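Plovside presale, pavilion seats vs lawn

skomik_77
Presale code worked at 10:00 a.m. Limit was 2 per account. Pavilion sold out before the page refreshed. Lawn still showed 635.

tapehead_ro
Lawn count is wrong. Venue lists lawn capacity at 1,232 and the map doesn't subtract holds. Wait for the general sale.

skomik_77
Disagree. Holds came out of pavilion in May, not lawn. Same promoter, same map.

lowend_Ta
Different map this year. Fees are also up to 2 tiers depending on delivery. Mobile is the cheaper one.

tapehead_ro
Skistedero is opening both nights, so lawn fills early regardless. Taper section is behind the soundboard again, separate ticket.

gridley
Anyone splitting a pair for night one? I only need a single.
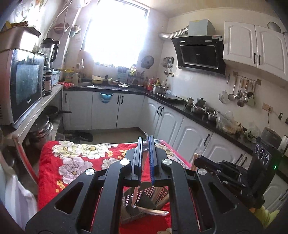

Red floral tablecloth, slotted metal rack

lowend_Ta
I have one lawn, night one, face value. PM me.

skomik_77
Still say pavilion drops more the week of the show.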